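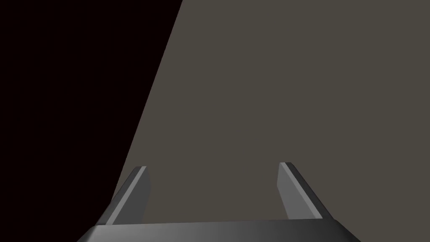
Render, flat surface at a steep angle, dark area to the left.

Wednesday, 8:10 a.m.

Back on the shellac tests for the Lapiņa chest. Six-board set from last week is out of the drying cabinet. Room was at 68 F when I came in, humidity 41 percent on the wall gauge and 44 on the small one. I still trust the wall gauge more.

Stock solution is the batch mixed Monday evening: 249 g dewaxed flake to 1 liter alcohol. Strained it twice through a paint filter. A little sludge on the second filter, less than on the first. Color in the jar is a shade darker than the Reltby batch we used on the drawer fronts. If the fronts and the top end up side by side this will show, so I put one coat of each on a scrap of the same walnut and left them on the windowsill to compare in daylight.

Boards 1 to 3 were sanded to 220, boards 4 to 6 to 320. All got a wipe with alcohol before the first coat. Brush on 1 and 4, pad on the rest.

Board 1: brush marks along the grain, level enough to rub out. One run at the lower corner.
Board 2: good. Slight drag near the end where the pad was drying out.
Board 3: cloudy patch the size of a thumbprint. I may have gone back over it too soon.
Board 4: same marks as 1, shallower.
Board 5: best of the set.
Board 6: good, but a hair stuck in it. Picked it out with a needle and left a scratch, so don't use this one for the gloss reading.

Gloss meter needed a new battery again. Readings will have to wait until the afternoon.

11:30. Phoned Dundivska about the flake order. The pale grade is back in stock but only in 10 kg sacks, which is far more than we can use before it goes stale. Asked whether they would split one with the Livirport shop. They will call back. Old flake test, for anyone who hasn't done it: dissolve a pinch in alcohol overnight, and if there is jelly at the bottom in the morning, throw the sack out.

Cut the stock by half for the next coats. It goes on faster and I get less drag with the pad. Recharged the pad every third pass on boards 2 and 5, every second pass on 3 and 6. Put the cloudy patch on 3 right with a nearly dry pad and straight alcohol. It cleared in one pass.

2:45. Battery in. Board 2 reads 38, board 5 reads 46, both along the grain at the center mark. Didn't bother with 1 and 4 until they are rubbed out. Numbers are on the sheet inside the cabinet door.

Windowsill scrap: the difference is there in daylight but small. Under the bench lamp I can't see it at all. I would still mix the two batches half and half for the top and do one more scrap first.

Job sheet 493 needs the finish line changed from brush to pad. I changed the paper copy but not the one on the shared drive.

Still to do:
Rub out 1 and 4 with the gray pad and wax.
Water ring test on 2, one hour and overnight.
Order filters, down to the last sleeve.
Label the Monday jar with the mix date.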